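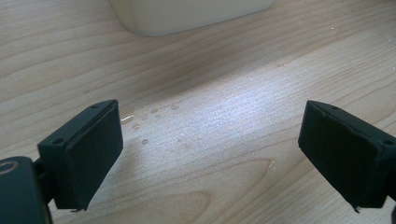

Pale tabletop, wavy grain running on the diagonal.

July, started 8:40

Hide glue batches for the Jirstead chair repairs. Soaked the Molik pearls overnight in cold water, one part glue to two parts water by weight. By morning they had swelled evenly, no hard centers. Warmed in the double pot to 60 C and held there. Skin formed on top after an hour with the lid off, so the lid stays on from now on.

Glued 3 test joints in scrap beech and left them clamped. Chih-ming Yang thinks our open time is too short for the back rails and wants to try a little urea in the next batch. I'd go up 2 percent at first and see. His notes from the Tralance stools are in the blue folder, but he didn't write down the room temperature, which makes them hard to compare. Ours was 77 F at the bench. 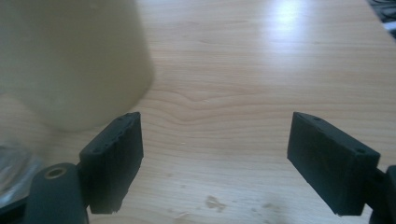 Light wood surface with glare at upper right, grain rippled near the middle.

2:15 pm. First joint unclamped too early and it crept. Put it back, will not count it. Second and third left alone until tomorrow.

Scale drifts when the fan is on. Re-weighed the dry stock with the fan off: 2697 g left out of the 4000 g bag. Enough for the chairs, not for the Chu cabinet as well. Order another bag before starting that.

Old glue from last month smells off. Threw it out and scrubbed the pot.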